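Tretness Drop-Leaf Work Table: Equipment Review

Prepared for the Trenbridge Shared Facilities Service
29 April 2019

Summary

The Tretness drop-leaf work table was assessed as a possible replacement for the fixed benches now used in the Trenbridge activity rooms. The table performed well in daily use and is recommended for purchase, subject to the remarks on the locking stays given below. It is not recommended for rooms in which furniture must be moved between floors.

Background

The fixed benches in the activity rooms were installed when each room had a single purpose. Most rooms now serve several groups in the course of a day, and the benches leave little open floor for those who do not need them. The Service therefore looked for a table that could be folded and pushed against a wall by one person, and that would still give a steady surface for writing, sorting, cutting and light assembly.

Two products reached the final stage. The Kisska folding table was returned after a short trial, as its top flexed noticeably when a person leaned on the center. The Tretness table was kept for a full trial of 20 weeks, with 3 units placed in rooms of different sizes. The tables were supplied through Berisha at a price of 876 dollars each, including delivery to the ground floor but not assembly.

Assembly

Each table arrives in two cartons. The legs and stretcher come in one, the top and both leaves in the other. The printed instructions are clear, although the drawing for the hinge plates shows the left leaf only, and the reader is left to reverse it for the right. All necessary screws were present. A spare set of foot pads was included in two of the cartons and missing from the third; Berisha sent the missing set on request.

Two people are needed to turn the table upright once the leaves are attached. The manufacturer's instructions mention this on the last page, where it is easily overlooked. We would prefer to see it at the start.

Surface and stability

With both leaves raised, the top measures 177 centimeters in length. This allows four adults to work in comfort, or six if they are seated and have little in front of them. The join between the center panel and each leaf is close and level. Paper can be written on across the join without the pen catching.

The finish is matte and does not throw back glare from ceiling lights, a common complaint about the old benches. Pencil, washable ink and most glues were removed with a damp cloth. Permanent marker left a faint stain that cleaning lightened but did not remove. Users should also note that the finish shows fine scratches when metal objects are dragged across it. Mats should be used for cutting.

Stability is good. A small amount of side-to-side movement was found in one unit in March and was corrected by tightening the stretcher bolts. These bolts should be checked at regular intervals, and a hex key should be kept in each room for the purpose.

Folding and storage

The leaves are held up by metal stays that lock with an audible click. The locks are secure – in our view, almost too secure. Releasing them calls for firm pressure with the thumb while the leaf is supported with the other hand, and several users with reduced grip strength could not do so. The maker offers a lever release as an optional part. We did not test it, but we advise that it be requested in any order.

Once folded, the table rolls easily on hard floors. On carpet it must be steered with some care, and the wheels tend to catch on metal door strips. The table is too heavy to be carried up stairs safely without special equipment.

Care and warranty

The top and frame are covered by separate warranties, and both require proof of purchase. Replacement leaves can be ordered singly. Wheels and foot pads are treated as wearing parts and are not covered.

Recommendation

The Tretness table is suitable for ground-floor activity rooms and for upper rooms where it will remain in place. Orders should specify the lever release and one additional set of foot pads for each table. Fixed benches should be kept in the pottery room, where wet clay and heavy loads would shorten the life of the hinges.
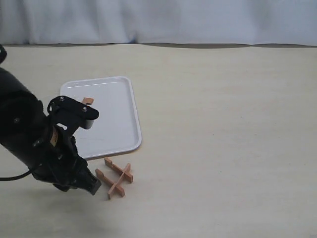

Light-colored work surface with a white plastic tray.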